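Sutcombe Adds Table-Clearing Package to Werix Two-Finger Gripper Line

New fingers, wrist camera mount and software module go on sale in December

Sutcombe, a supplier of end-of-arm tooling for light-duty robots, today announced the Werix Table Package, a kit for companies and labs that want their robot arms to handle plates, bowls, cups and flatware. Orders open in December, with first shipments planned for the following month.

The package includes a pair of Werix gripper fingers with a textured coating, a mounting bracket for a small wrist camera, a cable set and one license for the Drusent software module. It fits the existing Werix gripper body and can be installed on units already in the field. Customers who do not own a Werix gripper can buy the body and the package together at a reduced price.

Tableware is a hard job for a general-purpose gripper. Plates are wide and low, flatware lies nearly flush with the surface, and glazed dishes can slide when they are touched at the wrong angle. Sutcombe redesigned the finger shape for this work. The tips are rounded so they can reach under a plate rim, and the ridges along the sides are meant to give a better hold on cups and bowl edges.

The Drusent module takes the wrist camera feed and suggests a grasp for each item in view. Operators can accept the suggestion, change it or turn the feature off and drive the arm by hand. Every attempt is logged with its camera footage, so a team can go back over missed grasps and adjust its settings. The module runs on a standard workstation and does not need an internet connection after setup.

During development, Sutcombe ran 3,666 pick attempts with the new fingers. The tests were done in ordinary furnished rooms as well as at the company's own benches, and used 13 types of dishes and utensils. Results by item type are included in the product data sheet, which is free on request. The company notes that thin utensils on smooth tables remain the slowest items to pick up, and the data sheet lists suggested approach angles for them.

Finger pads wear with use. Sutcombe recommends checking the coating every 40 hours of operation and replacing the fingers when the ridges are no longer easy to feel. Replacement pairs are sold separately. Swapping a pair takes roughly 72 seconds with the hex key supplied – no recalibration of the arm is required, but the wrist camera view should be checked before work starts again.

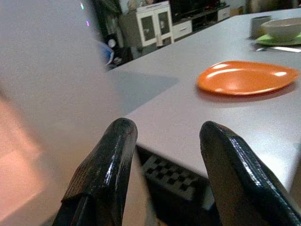 Wrist camera view of the gripper fingers at a table set with an orange plate, a bowl, a cup and a utensil.

The package will be sold directly by Sutcombe and through its distributor, Vidal, which will also handle training and repairs. Vidal plans to offer a half-day setup session, on site or by video call, covering installation, camera alignment and basic use of the Drusent module.

The kit is intended for research, training and supervised commercial trials. It is not rated for contact with hot liquids or for use in commercial dishwashing areas. A sealed version of the fingers is under study, and no release date has been set.

Pricing and lead times are available from Sutcombe's sales office or from Vidal. Current Werix customers should have their gripper serial number ready when they call so that staff can confirm the correct bracket.

About Sutcombe

Sutcombe designs and builds grippers, fingers and camera mounts for light-duty robot arms. Its products include the Werix gripper line and the Drusent grasping software.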